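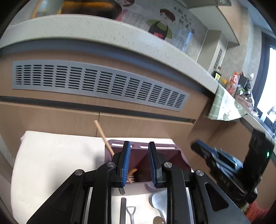

Students in the Pluretti Robotics Club use hand-held grippers with blue ribbed finger pads to practice sorting kitchen utensils.

Pluretti Robotics Club Opens Home Kitchen Challenge to Student Teams

PEMIS, 16 April 2026 - The Pluretti Robotics Club today announced that its Home Kitchen Challenge will be open to student teams from outside the club for the first time. The challenge asks teams to record everyday household tasks with hand-held grippers and to use those recordings in training a robot arm to do the same work. Final presentations will be held in July at the Lins Student Center.

The spring task is utensil sorting. Each team must pick up spoons, spatulas and chopsticks and place them in a caddy or tray. Practice sessions are held in ordinary home kitchens, where counters, cabinets and lighting differ from one address to the next. Members work with the grippers by hand and review the recordings together at the club's weekly meeting.

"Our students had done well with blocks and cups on a lab bench," said Karthik Seneviratne, faculty adviser to the club. "A kitchen asks more of them. They have to decide how to approach an object, where to hold it and when to let go, and they have to do it the same way many times over."

The club has collected 677 recordings since the start of the school year. Of these, 400 were accepted for training after student review, and 107 were returned to the teams to be repeated. The others are still being checked. Reviewers look for a steady approach, a firm hold and a clean release.
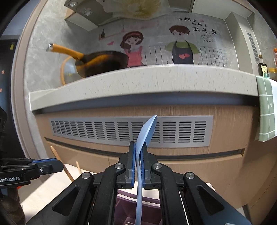 Grip choice is the main subject of the training guide that the club will give to every registered team. The guide was written by second-year members and covers thin, flat and flexible objects in separate chapters. Flexible tools receive the longest chapter. A light blue spatula, held upright between the gripper's two padded fingers with its rounded blade above the pads, is the kind of grasp students study there before moving on to harder placements. The chapter also explains how to keep the handle in line with the fingers and how to record a failed attempt so that reviewers can find it later.

Support for the challenge comes from Goltidum, which is paying for replacement finger pads and data storage through the end of the school year. The club will lend each visiting team 2 grippers for the length of the challenge. Teams must attend one safety and handling session before equipment is released to them.

Registration is open to high school and college students. Teams may have up to five members and must name an adult adviser. No earlier experience with robotics is required. Entry forms and the training guide are available from the Pluretti Robotics Club office at the Lins Student Center in Pemis.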